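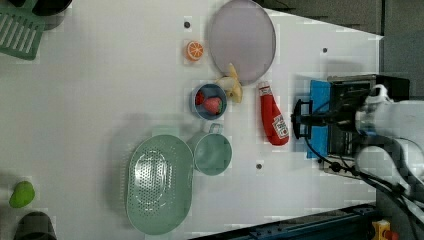 Sunday, open day at the Castillo building
M. Yap, bench notebook

Doors at ten, and we had people waiting before the coffee was even on! I ran the arm table until lunch and Gaspard took it after. The kitchen set is a much better crowd-pleaser than the blocks we took to Dokard in the spring. Kids know what a banana is and where it ought to go, so they start giving orders right away. The first request of the day was "put the ketchup to bed," meaning on the lavender plate, and we took that as a legitimate task. The soft bottle is a nice one to demo, too, with the label near one end and the cap at the other, so people can argue over which end the gripper should go for. I let them vote. They voted cap every time.

Door clicker said 338 at closing, which beats last year by 62. Sandra is very pleased and has already asked Atlow for the bigger room.

Notes for whoever runs it next:

- Strawberry out of the bowl is the hard one. Visitors love it, so keep it in, but do a couple of easy moves first (orange slice, banana) to get them warmed up.
- The colander caused more talk than anything else on the table. One man wanted to know if the holes confuse the depth reading. I said I'd look into it and I mean to. Roland thinks matte paint would tell us something. Try on the spare, not this one.
- Show people the red and yellow stop button before you start. I forgot with the first group and got asked about it three times in a row.
- Speak up. That room eats voices.

Best moment: a girl of maybe eight asked Nestor if the arm gets bored. He gave her a proper answer about what it does between commands, with a drawing, and she took the drawing home. Her grandmother used to pack boxes at Armont and stayed half an hour talking to us about wrists (hers and the robot's). I wrote down what she said about turning the hand before you reach, and I want to try that as an approach angle this week.

Log counter read 3,086 when I switched on and 3,189 when Gaspard shut down. Files are on the shared drive, not yet sorted. I'll do the morning ones, Gaspard has the afternoon.

To do: new tape for the floor line, more stickers, ask Sandra about a second table for May.

Last updated: Sunday, 6:40 pm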